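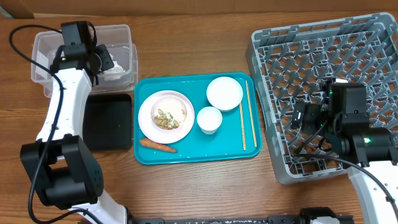

Backstage walk-through, Tandside Hall
Date: 12/11/2019
Checked by: Amber Timmermans
Event: Stesdale, evening show

Dressing room 1, door lock: OK
Dressing room 2, door lock: FAIL. Latch does not catch unless the door is pulled hard. Marek Tóth to fit a new strike plate before load-in.
Lockers for artists' bags and laptops: OK. One key missing, spare cut.
Sign-in sheet at stage door: OK
Wristbands for crew and guests: OK, 60 issued. Old ones from March thrown out.
Corridor lights: OK
Fire exit, stage left: FAIL on first look, drum cases in the way. Moved by Siebe Bakker, rechecked, OK.
Extinguishers: OK, 5 in place, tags current.
Stage edge tape: worn at the steps. Redo.
Cable ramps: OK
Monitor wedges, power leads: 2 leads with split jackets, taken out of use.
Green room, max. people posted: OK
Catering: allergy list not up yet. Ask Henk Claeys.
First aid kit: OK, burn gel low.

Comments: Dressing room 2 stays empty until the latch is fixed. The support act can share room 1 and use the lockers. Door staff to be at the corridor from soundcheck until the last van is loaded.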